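How strict are you about what's on the table before a robot arm tidy-up run?

Posted by Nurkik

I help run a small home setup where an arm picks things off a table and drops them in a tub. We've been collecting runs since August and we're up to 1546. I'm trying to write a one-page rule sheet because there are a few of us now and everybody sets up their own way. One person lines things up like a store display, I just kind of scatter stuff, and I can already tell from the logs who did which day.

So what I want to know is, do you folks have a real rule for the starting layout? And what about cups with stuff in them? My gut says no, but I've gone back and forth on it. Also cables. Ours run over the carpet and I never know if that's fine or if I'm being lazy.

One of our setups is below so you know the kind of thing I mean.

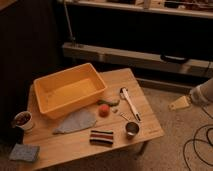

Tub, sponges, red ball, measuring cup and the rest, with the arm over on the right.

The white cup over on the left is the one I'm asking about, the one with the dark brown in it. The tub starts empty every time, that's the one rule we all agree on.

Thanks in advance, and sorry if this has been covered. I searched and only found stuff about factory cells.

Vuvia

Hi! We went through this same argument at our place, so let me save you some grief. Write the layout rule around what has to be true, and leave the rest loose. Ours says the tub is empty, every item is fully on the table, and nothing is under anything else unless the run is marked as a stacking run. Past that, scatter away - I'd take your messy tables over the store display any day, because you want the variety.

On the cup, I'd say nothing that can spill or pour, period. Coffee grounds are almost as bad as coffee once they get into a finger joint (ask me how I know). If you want a cup in the set, use an empty one and write that on the sheet.

I'd add a line about crumbs and little scraps too. I see a tiny pale bit by your red ball. Either it's an item and it goes on the list, or somebody wipes the table before the run. We lost 312 runs to relabeling over that kind of thing and I'm still mad about it.

For cables, get them out of where people walk. Loops on carpet catch feet. Run them along the wall if you can, and leave enough slack that the arm can reach its farthest point without pulling. Check that with the arm moving slow, and with somebody's hand on the stop button.

Oh, and put a date and version on the sheet. Ours says 01/09/2023 at the top and people do look at it.

Tanner

just tape the cables down

Wusmont

I agree with most of what Vuvia said but I'd go a little easier on the scraps. Real tables have crumbs! We leave them in and add a note to the run, and it's been fine for us. Depends what you're going to use the runs for, I guess.

What I would be strict about is people. Nobody reaches onto the table while the arm is powered, even to nudge a sponge. Stop it, fix it, step back, start over. We also toss any run where somebody moved something halfway through, unless it's logged. And take a picture of the table before each run. It takes me less than 30 seconds and it settles most of the arguments later.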